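March 2023
Notebook, textile bench, Kurnside

Continued with the orange cloth. Ho-yin wants the lint and dye-transfer numbers before the Dalov order goes out, so the shrinkage series waits.

Stock: one roll from Tai, cut into large cloths, hemless. Weight per cut 151 g after conditioning overnight. Kuo-hua recut two that were out of square. The offcuts are in the drawer under the balance; do not use them for transfer tests, the edges were handled with bare hands.

Procedure as before, with two changes:

Cloth goes down flat on the white table in one piece, no pre-stretching. Last time we pulled the edges straight and the cloth crept back during the dwell, which smeared the contact zone. A wavy edge is fine. Record it and leave it.

Dwell under the 600 g plate raised from 5 to 7 minutes. Damir argued for longer. Will try that on the second batch if the first shows nothing.

Peel from a corner, slowly, folding the cloth back on itself. Peeling from the middle of an edge leaves a crease that reads as a line on the wipe sheet.

Table is wiped before each cloth with the damp pad, then the dry one. Fung-ping points out that white shows everything and we should log marks before starting, otherwise we end up arguing over whose they are. Agreed. Marks now get logged by position: left, center, right, near or far.
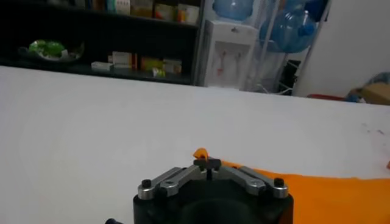

Orange cloth on the white table, one corner raised. Faint reddish-brown marks on the table at right, above the cloth; tiny orange speck nearer the cloth.

Log for this position: marks, right, beyond the cloth. Origin not known. Not entered as dye transfer. Speck entered as possible lint -- to be lifted with tape and put under the scope.

Wipe sheets 1 to 4 are in the folder, unread. The reader needs its lamp warmed up and Wen-hsiung has it booked for the Valtadlow samples until late afternoon.

Open items:
- solvent wipe on the reddish-brown marks, small area first
- retape the plate, one felt pad is lifting
- order tape strips, around 200 left
- ask Tai whether the roll was rinsed after dyeing. The data sheet does not say

Second batch after the sheets are read.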